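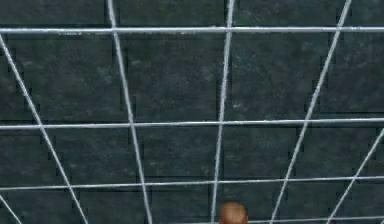 # Grotholm: a practice world for a cable-climbing robot

By Mac Carthaigh, August
4 min read

Grotholm is the simulated half of a robot I'm building at home and at the Lirkside shared workshop. The real half is Zedo, a small climber meant to haul itself along a wire grid hung on a wall. Zedo spends a lot of time falling off things, so I built a place where falling off is free. I'm really happy with how it has come out, and I'd love for other people to play with it!

## What's in the repo

- `world/` the wall, the wires and the lighting
- `runs/` 300 recorded climbs, one folder each
- `frames/` 3000 rendered stills taken from those climbs
- `tools/` a viewer, a converter and a script that shakes the camera (more fun than it sounds)

The wall is dark stone slabs with thin seams, laid in staggered rows. The wires are pale silver and stand a little way off the stone, so some of them throw a soft shadow onto it. That gap matters a lot. My first version had the wires flat against the wall, and the wire finder learned to love every seam it saw. With shadows and seams both in play it has to work for its answer, and it got so much better once I retrained it.

## Getting it running

Clone it, install from `requirements.txt`, then:

 python tools/view.py --run 8

Run 8 is a good first one, a long traverse with a slip in the middle. Press space to pause and the arrow keys to step. If the window opens black, turn shadows off with `--plain` and try again. My old laptop needs this, the workshop desktop doesn't.

## What each run contains

Every run folder has four files: joint angles, gripper state, camera position and the true location of each wire. Angles are in degrees. I know, I know. Everything downstream already expects them that way.

Slips and falls are left in. They're marked in the gripper file with a 1 in the last column, and if you only want clean climbs you can filter on that.

## Known problems

- Wire edges come out slightly blurred in the stills. I like it, but turn up the sampling if you need crisp lines.
- All the wires are straight or very nearly so. Real ones sag, and the grid at Lirkside sags plenty.
- There's one stone texture. A brick wall and a painted one are half done on the `walls` branch.
- The converter chokes on folder names with spaces.

## Using it

Do what you like with the data and the world files. If you train something on them, tell me how it went, especially if it climbs! I'm at the workshop on Saturday most weeks, and the issue tracker is open the rest of the time. Pull requests for saggy wires will be merged with great joy.

Last updated: August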